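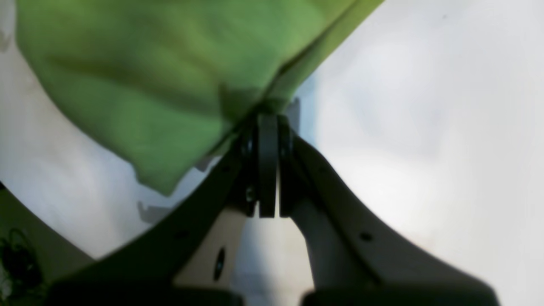 Lime green, all folds and creases.

I've wanted to write about protein purification for ages, and April finally gave me an excuse, so settle in! I've been at Hedilholm for long enough now that people have stopped asking me what I studied and started asking me what I do all day, and my answer tends to clear the kitchen. I get one protein out of a soup of thousands of others. That's the job. I love it more than I can reasonably explain to my mother.

When I was an undergrad we had one afternoon on chromatography, and I came out of it believing that you pour the stuff in the top and your protein drips out the bottom. Well, sort of. The column is a tube packed with tiny beads, and the beads are fussy about what they hang on to. Change the salt or the acidity and they let go of things in a certain order. If you know your molecule really well you can nudge it off the beads at just the moment its neighbours are still stuck. Getting that to work on the bench with a column the size of a pen is a great feeling. Getting it to work in one you could hide a toddler in is a whole other sport.

The project I've been on is called Jatmont (all our projects get names from a list, please don't ask me who writes the list). It's an enzyme, and it's a grumpy one. It clumps if it gets too warm, it clumps if you stir it too hard, and for the first while it clumped whenever I left for lunch. We were losing 40 per cent of it somewhere between the second column and the final filter and I could not work out where it was going.

Then Hazem Mahrous joined the group. Hazem came over from Kaushik, where he'd spent years on fermentation, so he looks at everything from the upstream end, and the first thing he asked was how long the material sat in the hold tank between steps. I told him 30 minutes. He went and pulled the batch records, every one of them, and came back with a grin. It was 30 minutes on the procedure. In real life it was closer to 3 hours, depending on who was on shift and whether the filter skid was free.

So we ran a hold study, the least glamorous experiment ever devised. You put samples in little tubes at different temperatures and you pull one out every so often and measure it. I was in at 6 in the morning with a thermos and a rack of tubes, perfectly happy. And there it was on the plot, a lovely sagging line, our enzyme quietly sticking to itself the whole time it waited. We chilled the tank, added a pinch more of a sugar we were already using as a stabilizer, and the loss dropped away. I did a small dance beside the centrifuge. Hazem pretended not to know me.

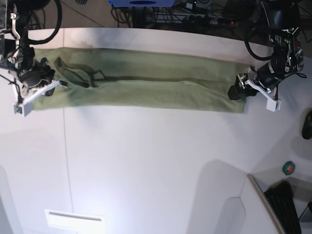

What I'd tell a student

I get emails from students fairly often, mostly asking whether they need a doctorate to work in process development. Some of my favourite colleagues have one and some don't. What I'd love to see is somebody who has kept a proper lab notebook and can tell me about an experiment that flopped. Learn a bit of statistics as well. And if you can get a co-op term at a smaller outfit, grab it! I did mine at Bonda, where there were so few of us that I got to touch every machine in the building, including one I flooded.

Read old batch records too. I know how that sounds. I've now been through 1630 pages of them for Jatmont and I've got sticky tabs in three colours, and the next thing I want to chase is a funny little shoulder on the side of our main peak that shows up in some runs and vanishes in others. Hazem thinks it's the resin getting old. I think it's the feed. There's a box of doughnuts riding on it, and the first samples go on tomorrow.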